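Keeping the Office Network Reachable From Home

What a small firm needs before it moves its staff off site, and where the usual setup fails

24 March 2020

Most office networks were built on the assumption that people would be inside the building. Traffic from desks to the file server crosses one or two switches and never touches the internet connection. Remote access was added later, usually for a few sales staff and whoever looks after the servers, and it was sized for that group.

That assumption no longer holds for a large number of firms. When the whole staff connects from home on the same morning, every request for a shared document has to come in through the office line, pass through a firewall and a remote access gateway, reach the server, and go back out the same way. Each of those steps has a limit. The limits are rarely written down in one place.

This article follows one such network, at Zalwood, a wholesale supplier with 160 employees in a two-story office and an attached warehouse. Its setup is ordinary, and so are its problems.

The starting point

In January, Zalwood had 11 people with remote access accounts. The accounts ended on a gateway built into the office firewall, a unit made by Hura and bought mainly for its filtering features. The license that came with it allowed 50 remote sessions at one time. No one had looked at that number in years, as it had never been approached.

The office line was a cable service with a fast download speed and a much slower upload speed. For people working at their desks this is a sensible purchase. They download far more than they send. For people working from home against an office server, the direction is reversed. A file opened at home is an upload from the office, and the slow side of the line carries it.

A test run with one department made the point. Sign-in worked. Mail worked, as the mail was hosted elsewhere. Shared drives became slow enough that users saved copies on their own machines and worked from those, with the result that two versions of the same price list were in use by the end of the afternoon.

What the tunnel carries

A remote access tunnel can be set up in two ways. In the full arrangement, all traffic from the home computer goes to the office first, including web browsing and video calls. In the split arrangement, only traffic addressed to office systems enters the tunnel, and the rest goes straight out through the home connection.

The full arrangement is simpler to reason about. The office filter sees everything, and the logs are complete. The cost is that a video call between two employees at home crosses the office line four times, in and out for each direction. A handful of such calls will fill a modest upload channel.

Zalwood began with the full arrangement because it was the default. It changed to the split arrangement after the test. The change took a short list of address ranges and one reboot of the gateway. It also moved part of the security work onto the laptops, which now had to block bad sites without help from the office filter. Firms making the same change should confirm that the software on each laptop is current before the tunnel is split.

There is a middle course. Some traffic can be named and sent direct, such as a single meeting service, while everything else stays in the tunnel. It requires that the service publish a stable list of addresses. Not all of them do, and a list that changes without notice will produce faults that are hard to trace.

Sessions, cores and licenses

A session limit in a license is a hard stop. User 51 gets an error message. The processing limit of the gateway is softer and harder to find. Encryption takes work, and small office firewalls often list a throughput figure measured with filtering turned off. With filtering on and a tunnel load added, the real figure can be a fraction of the printed one.

The only dependable method is to measure. Zalwood did this with a file of fixed size copied from the server by a growing number of test machines. Transfer time stayed flat at first, then rose steeply. The gateway processor reached its ceiling before the line was full, which meant that a faster line alone would have changed nothing.

The firm moved the tunnel off the firewall and onto a separate server running ordinary hardware. The work was done under contract by Ramasamy, a network installer that already maintained the warehouse wireless. The firewall went back to filtering. The new gateway accepted sessions on its own address and passed them to the internal network through a single rule set, which was kept short on purpose.

Names before addresses

A frequent fault in remote setups has nothing to do with speed. The user connects, the tunnel reports that it is up, and the file server cannot be found. In most cases the laptop is asking the home router to look up an internal name, and the home router has no knowledge of it.

The tunnel settings must hand out the office name server and, in the split arrangement, must say which names are to be sent there. If that second part is missing, results vary by operating system and sometimes by the order in which the network adapters were started.

A related fault is the address clash. Many home routers use the same private range, and many offices picked that range as well. If the home printer and the office server have the same address, the laptop will pick the nearer one. Renumbering the office is the proper cure and takes planning. Zalwood had chosen an unusual range when it moved into its building and did not have the problem. Its branch at Dromudgate had, and used address translation on the gateway as a stopgap.

Home wireless

The last part of the path is the one the firm does not own. Complaints logged as tunnel faults often come from weak wireless in the house. A tunnel is less tolerant of lost packets than a web page is, and a connection that seems fine for reading news may drop a remote desktop several times an hour.

Three checks settle most of these cases. Connect the laptop by cable and see if the fault remains. If it goes away, move the laptop or the router so that fewer walls stand between them. If the building is crowded with other networks, change to the higher band, which has more room and shorter reach.

Routers are often kept in poor places, behind a television or on the floor in a closet, for no better reason than where the line enters the house. A longer cable from the wall socket to the router costs little and often does more than a new router would.

Packet size deserves a mention. The tunnel adds its own header to each packet, and some home lines already have a reduced maximum size. Packets that are too large are broken up or dropped. The symptom is distinctive: sign-in works, small pages load, and large transfers hang. Lowering the packet size in the tunnel settings cures it, at a slight cost in speed.

Records and accounts

Over the first full period of remote work the Zalwood gateway logged 2545 sign-ins. A log of that size is still readable with simple tools, and it was worth reading. Many entries were repeated failures by staff whose passwords had expired. The password change screen could be reached only from inside the office, and the people who needed it were outside. The expiry rule was suspended until a change page could be placed on the gateway itself.

Shared accounts should be removed before any move of this kind. In the office, a shared account at the packing desk is a minor fault. Over a remote link, it is a credential that works from any house, with no way to tell who used it. A second sign-in factor should be required for every account, including those of managers and outside contractors.
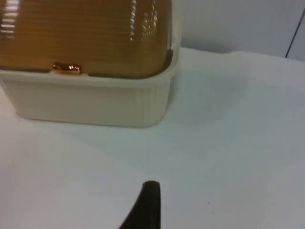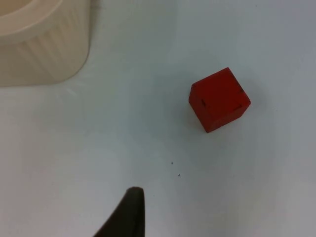

Spare parts are the remaining item on the list. A gateway that serves the whole staff is a single point of failure, and a replacement may take days to arrive. The minimum is a second unit of the same type, a saved copy of the settings that has been tested on it, and a power supply that fits. Small parts such as adapters, short cables and console leads are best kept together in one lidded container, and an ordinary food storage box with an amber lid and a cream base will do for that as well as a case sold for the purpose. Put a printed sheet inside with the gateway address, the support number for the line and the date of the last settings backup. Zalwood keeps one set at the main office and one at Dromudgate. The backup date on the sheet is checked whenever the rule set is changed, and the old sheet is destroyed.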